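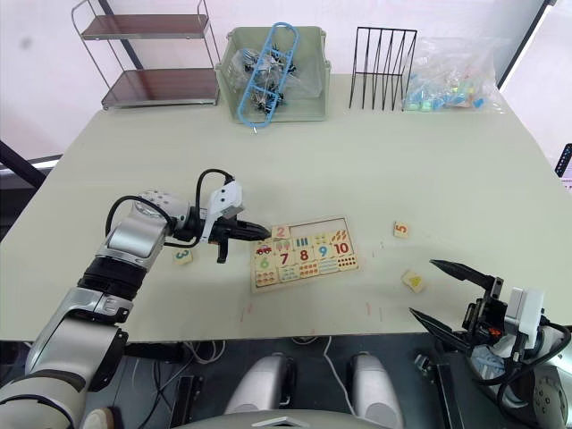

Can a robot tidy up after my kids yet? Short answer, sort of, if the kids only own one toy. Clearing up is three jobs really: find the bit, pick it up, put it back where it goes. A wooden number puzzle is a fair test of all three. The 3 and the 5 are out on the table, a yellow triangle too, and the board has a gap in the top row next to the 2. Any four year old gets it. A machine has to see the tile, get hold of something thin and flat, then line it up square with the slot. The last bit is where most of the time goes.

How long does it take?
Longer than you. Koen Stevens at our Altthorpe bench did 10 goes by hand and got bored. The arms don't get bored, that's about all they have going for them on speed.

Will it do my washing up / ironing / beds?
No. Not this year. Wet things, soft things and anything in a heap are still hard. We get asked about duvet covers more than anything else. Please stop asking about duvet covers.

Why do you keep going on about puzzles then?

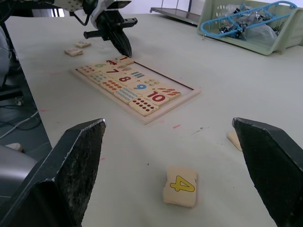
Small flat parts turn up everywhere, at home and at work. Kitting trays, drawer dividers, the cutlery. If you can pick up the yellow 4 lying a bit skew on a table, with a big chunky finger either side of it, you're some way towards picking up a washer or a label plate. Same problem, less colourfull.

What about the shop floor?
Better news. Same part, same place, all day — that's been done for years. Mixed parts in small batches is the bit Kileo and Urquijo both ask us about and we say try 90 parts first, not the whole line. Leire Prieto runs the trials, ask for her.

What does a trial cost?
280 a day, bring your own parts. Minimum 3 days. No we can't do it over video.

Do I need to change my bench?
Probaly a bit. Plain top, decent light, clear space for the arms to swing. Fixings we supply.

Can I buy one for the house?
Not from Clanska. Ask again in April.

Page last updated October 15, 2020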